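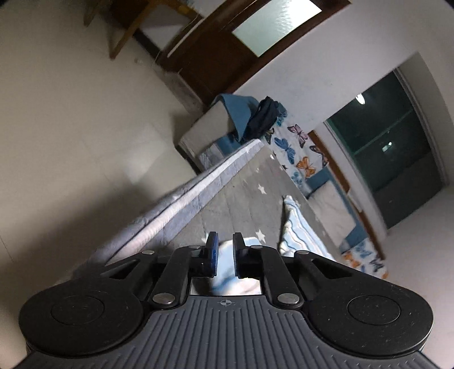
Wiltatetti
Okay but how do you get the finger opening into the log? I built a hand-held one last winter and the video side was the easy half. My width readings drifted all over the place and I gave up and went back to driving the arm with a joystick.

Horetti_fan
Drift was my problem too! I had a cheap knob sensor on the trigger and it read the squeeze fine, but there was slop between the trigger and the fingers, so the number I saved was never quite the number at the tips. I moved the sensor down onto one of the big lower pivots and the slop went away. Well, most of it. Now I close the fingers all the way at the start of every recording, zero it there, open all the way, and save both ends. Takes no time and I can throw out a bad run before I do the whole thing.

Wiltatetti
Moving it to the pivot makes sense. Mine is on the trigger as well. Did you have to redo the linkage?

Horetti_fan
Only the one arm, and I had to redo it twice, the first time I mirrored the wrong side like a fool. Left and right share all the same pins so I can swap parts between them, and I'd tell anybody to design it that way from day one.

solderbreath
Fun project and I've been following along, but I'm going to be the grump. Why cloth? Cloth is the worst thing you could pick for a first job. Blocks, cups, anything that keeps its shape. You'll spend a year on towels and learn that towels are hard.

Horetti_fan
Ha, fair. Two answers. One is that I want a robot that folds laundry and I don't much want a robot that stacks blocks. The other is that cloth is forgiving in a way blocks aren't. If I grab a cup wrong it goes over and the run is finished. If I grab a towel wrong I just grab it again, and the regrab goes into the data too, and I think the regrabs may be the best part of it. I have 200 recordings so far and some of the messy ones are my favorites.

solderbreath
200 is nothing for cloth. Sorry.

Horetti_fan
I know! Goal is 900 by the end of April. An evening's worth goes quicker than you'd think once the laundry is on the bed and the batteries are charged.

Ashok Agarwal
I disagree with solderbreath on the count. What matters more is how different they are from each other. I had a folding setup at our shared shop with many more runs than 200, all on one bench, same lamp, same gray mat. It folded very well on that bench. I turned the bench toward the window and it grabbed at nothing. If Horetti_fan is recording at home with the normal mess of a bedroom in the background, I would take 200 of those over my whole pile.

solderbreath
Different backgrounds, sure. But then you need even more runs to cover them, so we're back where I started.

Horetti_fan
You might both be right, so I'm going to keep recording and find out. A few people sent me messages asking what changed between the first hand-helds and the pair I have now, so here's the long version.

Weight first. The old one was miserable, my wrist was done after 10 minutes. I took the battery out of the handle and put it on a belt clip with a cable. Big difference. The cable does get in the way when I reach across myself, and I've knocked a glass of water over with it.

Then the linkage. Older version had one link per side, so the tips swung in an arc and toed in as they closed. Fine on a block. On thin fabric the tips met at an angle and the cloth squirted out. The new one has the extra outer links, which keep the fingers facing each other the whole way.
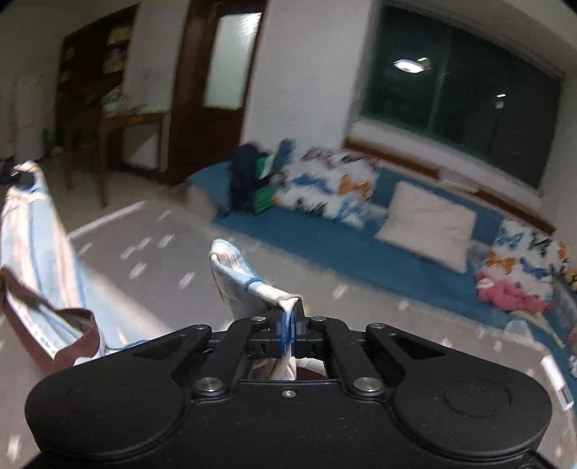 Two-handed runs are where it got interesting for me. With one gripper I can drag a towel around, but I can't shake it out or match up corners. With one in each hand I have to plan who holds and who moves, and I'm slower at it than I expected, it's like eating with chopsticks in both hands. The narrow tips help a lot there. They used to be wide and flat and I kept picking up the sheet along with the towel. Now I can pinch just the gathered end of a piece, like the cream and light-blue one, and leave the striped one next to it alone. The blue pads are what do the holding. I tried bare black tips first and had to squeeze so hard that my fingers cramped.

Wiltatetti
How are you tracking where the two are compared to each other? That's the bit that scares me about going to a pair.

Horetti_fan
Each one works out its own position from its own video, then I line the two up with a short wave-around at the start where both get a good look at the same stuff. Works great when the view is busy. Works badly when I get down close and all it has to look at is sheet. My sheet has stars printed on it, which I figured would be perfect, but a repeating print can fool it into thinking it's one star over from where it really is. And if I move fast the stars smear into streaks and then it has nothing at all to hang on to.

Ashok Agarwal
Slow down near the cloth and let the fast moves happen when you are up high and can see the room. Also watch that big dark window. At night it is a mirror, and the ceiling light in it moves when you move. My tracker locked onto a reflection once and put my hand outside the building.

Horetti_fan
Oh, that explains a run from last week where my left hand went through the wall. I'm going to try hanging something over the glass tonight and see if the bad runs drop.

solderbreath
Or record in daylight?

Horetti_fan
I have a job!

Wiltatetti
Daylight would give him shadows crawling across everything anyway. I'd go with the curtain. What frame rate are you at? I was at 36 for no good reason except that it was what the camera did when I got it talking.

Horetti_fan
Lower than that, and I'm starting to think it's part of the smear problem. More light and a shorter exposure is next on the list. Do you still have your old hand-held? If you put the sensor on the pivot I'd love to compare width logs. I can send you the file for the arm with the sensor pocket, it's the correct side this time.

Wiltatetti
It's in a box under the bench. Send it over, I'll dig the thing out.

solderbreath
Fine, send it to me too. I still say start with cups.

Breratness
New here, reading from the top. What size screws are the two big lower pivots? I've got a drawer full of M5 shoulder bolts and would like to use them up.

Horetti_fan
M5 should work if you open the holes up a little. Put a washer on each side of the arm and don't crank them down, the arm has to drop under its own weight when you let go. If it hangs there, back off a quarter turn and try again.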